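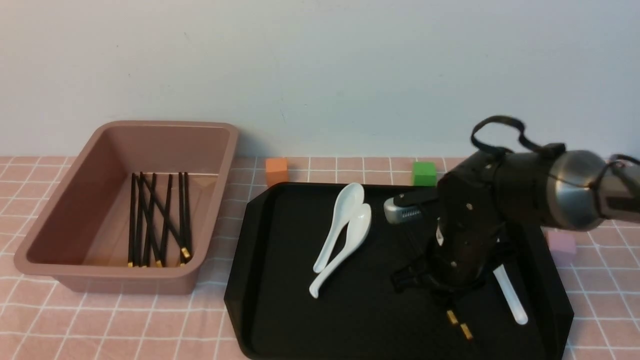

Löffel und Stäbchen auf dem Vorführtisch: der Torvik über dem schwarzen Tablett.

Produkte > Greifarme > Tischgeräte > Torvik

Torvik - Tischarm für Besteck und Kleinteile

Der Torvik ist unser Arm für Dinge, die in keiner Gastronomieküche jemand gern sortiert. Er wird an der Tischkante montiert, greift mit zwei Fingern und beschwert sich nicht über die Spätschicht. Zum Tag der offenen Tür in unserer Halle haben wir ihm Suppenlöffel aus Keramik und schwarze Essstäbchen vorgesetzt. Glatte Glasur, gewölbte Laffe, flacher Stiel: Wer sich so einen Löffel ausgedacht hat, dachte an Suppe und bestimmt nicht an uns.

Vorgeführt hat Samina Malik aus der Anwendungstechnik. Zwischen zwei Durchgängen durften Besucher die Löffel auf dem Tablett verschieben, was sie mit einer gewissen Schadenfreude auch taten. Kayode Nwankwo stand daneben und beantwortete die Frage, ob der Arm auch abspülen könne. Er kann es nicht. Die Frage kam trotzdem wieder, zuletzt von einem Herrn, der schon beim ersten Mal dabei gewesen war.

Gut zu sehen war am Tisch, wie unterschiedlich die Teile liegen. Zwei Löffel dicht ineinander sind eine andere Aufgabe als einer, der allein schräg auf dem Tablett liegt, und Stäbchen kreuz und quer in einer Wanne sind noch einmal etwas Eigenes. Für alle drei Fälle liefern wir Grundprogramme mit. Die Feinabstimmung auf Ihr Geschirr übernimmt Gerrit Martens, der dafür ein paar Originalteile braucht und sie erfahrungsgemäß auch zurückschickt.

Technische Daten
Greifer: zwei Finger, Fingerspitzen wechselbar
Sensormodul: seitlich am Greifer
Öffnungsweite: 90 mm
Nutzlast am Greifer: 200 g
Einrichtzeit je neuem Teil: 5 Stunden
Bestellnummer: 315

Zum Lieferumfang gehören Arm, Greifer, Sensormodul und Tischklemme. Tablett, Wanne und karierte Decke sind nicht enthalten - nach der Decke wurde öfter gefragt als nach der Nutzlast.

Wer den Torvik mit eigenem Besteck ausprobieren möchte, vereinbart einen Termin über den Vertrieb, Ansprechpartner ist Marius Surdu. Bitte Teile in der Menge mitbringen, in der sie bei Ihnen wirklich anfallen. Mit einem einzelnen, frisch polierten Löffel sieht jeder Greifer gut aus.

Stand: 9. September 2021

Ähnliche Produkte
Inik - Greiferfinger für glatte Oberflächen
Padard - Tischklemme mit Kabelführung
Torvik Wandmontage
Ersatzspitzen, paarweise

© Gimwood Greiftechnik | Kontakt | Impressum | Nach oben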